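第4章 物件ページの登録と公開

この章では、Plustelの管理画面から別荘・貸別荘の物件ページを作成し、Sostariの掲載面に公開するまでの手順を説明します。第3章のアカウント設定が終わっていない場合は、先にそちらを済ませてください。

4.1 始める前に

手元に次のものを用意します。

・登記簿または管理会社が発行した面積の証明
・間取り図(縮尺の入ったもの)
・管理規約のうち、短期貸しとプール利用に関する部分
・物件の写真

売主や前の仲介会社が作った紹介文もあれば便利ですが、そのまま写すことは勧めません。「息をのむ眺望」と書かれた物件の窓の前に、隣の棟の屋上設備が立っていることは珍しくないからです。紹介文は、確認すべき項目の一覧として読むくらいがちょうどよいでしょう。

注意:面積の証明がないまま「概算」で登録すると、ページは公開できますが、検索結果の並び順が下がります。サポートに問い合わせても順位は戻りません。

4.2 基本情報を入力する

1. 管理画面の左側で「物件」を選び、「新規登録」を押します。

2. 物件名を入力します。上限は全角30文字です。「極上」「唯一無二」などの語を入れても検索には影響しません。読む人への影響も、入力する側が期待するほどではないようです。

3. 所在地を入力します。番地まで入れると地図に正確な位置が出ます。空き家の期間が長い物件では、「周辺表示」に切り替えておくほうが無難です。

4. 屋内面積と屋外面積を別々の欄に入力します。テラス、屋根付きの東屋、屋外シャワーの床は屋外に含めます。合計だけを大きく見せたい売主は多いのですが、合計欄は自動計算で、手では書き換えられません。

5. 寝室数を入力します。窓のない部屋、扉のない部屋は寝室に数えません。ソファベッドを置いた居間も同じです。

6. 「保存して次へ」を押します。

注記:入力内容は自動でも保存されることになっていますが、通信が不安定なときには最後の数項目が消えた例があります。自動保存の表示は信用せず、画面を移る前に必ず保存ボタンを押してください。

4.3 眺望と設備の欄

眺望の欄では、海、山、庭、市街の中から選びます。複数選択が可能です。「海」は、居間または主寝室の床に立った状態で水平線が見える場合に限ります。屋上に上がれば見える、手すりから身を乗り出せば見える、という物件は「一部海」を選んでください。

プールの欄には「インフィニティ」という選択肢があります。縁から水があふれる構造のものだけを指します。海側に寄せて造っただけのプールは「通常」です。図面で排水の溝が確認できなければ、「通常」としておくのが安全です。

設備は一度に8件まで「主な設備」に設定でき、ページの上部に表示されます。どれを選ぶかは自由ですが、故障中のものを載せると、内見の場で説明に困るのは担当者です。

4.4 価格と管理費

1. 「価格」の欄に販売価格または一泊の料金を入力します。

2. 通貨を選びます。初期設定では米ドルになっています。桁の多い通貨で入力したあとに通貨だけを直すと、数字はそのまま残ります。実際にこれで1,000ドルの邸宅が公開されたことがあり、一晩で問い合わせが殺到しました。

3. 管理費を月額で入力します。年払いの場合は月割りにします。

4. 「価格推定」を使うかどうかを選びます。

注意:価格推定はQaisiの査定機能と連携しています。画面には細かい金額が出ますが、比較対象が少ない地域では、遠く離れた街の売買が混ざります。参考値として見る分には構いません。売主に見せる資料に貼り付けるのはお控えください。当編集部で試したところ、同じ物件を階数だけ変えて登録し直すと、推定額が26パーセント動きました。

4.5 紹介文を書く

紹介文の欄には「自動作成」ボタンがあります。押すと、入力済みの項目から文章が作られます。速いことは確かです。ただし、入力していない夕日や、存在しない専用桟橋が書き加えられることがあるため、公開前に一文ずつ照合する必要があり、その手間を入れると自分で書くのと大差ありません。

自分で書く場合は、買主や宿泊客が現地で確かめられることから順に書きます。到着までの道、駐車場所、階段の段数、朝に日が入る部屋。形容詞はあとから足せます。

4.6 写真を登録する

1. 「写真」タブを開き、「追加」を押します。

2. ファイルを選びます。横長の写真が推奨されています。

3. 各写真に部屋の区分を割り当てます。「自動判別」も選べますが、寝具が写っているとすべて寝室になるため、結果は確認してください。

4. 写真の下に短い説明を入力します。

5. 先頭に置く写真をドラッグして決めます。

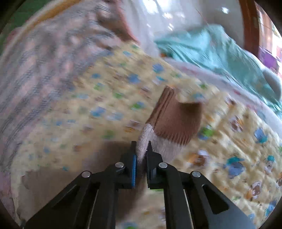
図4-3 黄色いプリント柄のシーツと編み地の靴下

注意:明るさの自動補正は初期設定で有効です。曇りの日の外観が晴天に近い色になるため、外観については無効にすることを勧めます。

4.7 公開する

1. 「プレビュー」で、パソコンと携帯電話の両方の表示を確かめます。

2. 「公開」を押します。

3. 公開先でSostariにチェックが入っていることを確認します。Tudulauへの同時掲載も選べますが、有料です。効果についての数字は運営側の資料にしかないので、まず一件で試してから決めてください。

公開後、ページが検索に出るまで時間がかかることがあります。「即時反映」という表示が出ても、別の端末で検索して確かめるまでは、売主に完了の連絡をしないでください。

公開を取り消すときは「物件」の一覧から「非公開」を選びます。「削除」を選ぶと写真も消え、復元できません。

最終更新:11月16日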